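3.2 Build and bench

Both arms are bolted to the bench in the shared workshop at Flodton. Total parts cost was $1,816, most of it in the arm joints. Grippers were put together by Pirmin Lüthi over two weekends in June. Control code is a fork of Qudah, patched for two arms -- messy but it runs. Cables are left long on purpose; the first set was too short and pulled the left wrist off its zero twice.

Task for all runs in this section: folded jeans, clear plastic bin, wood table. No markers on the clothes, no fixed lighting. 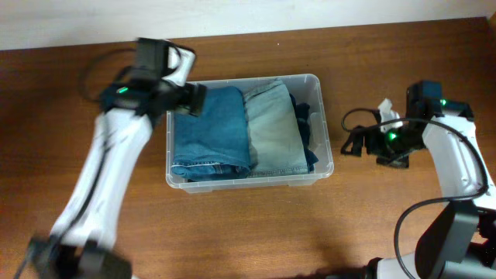 Logging was done at the wrist and at the head camera (Fig. 2). Over 2,965 runs were started and 1,184 kept after we threw out the ones with dropped frames or a stalled joint. Throwing out was done by hand, by one person, so expect some bias there.

Fig. 2. Two-arm bench with bin and folded denim, head camera view.

Main trouble was denim on denim. Fingers close on two layers when one is wanted, and the seams make it worse. Softer finger pads helped a litle. Slowing the approach helped more, but cost us time per run. We did not tune grip force per garment -- no time before the Ziseck deadline. Left for later work, see Section 5.

Contact: Flodton shared workshop | Copyright 2022 the authors | Back to top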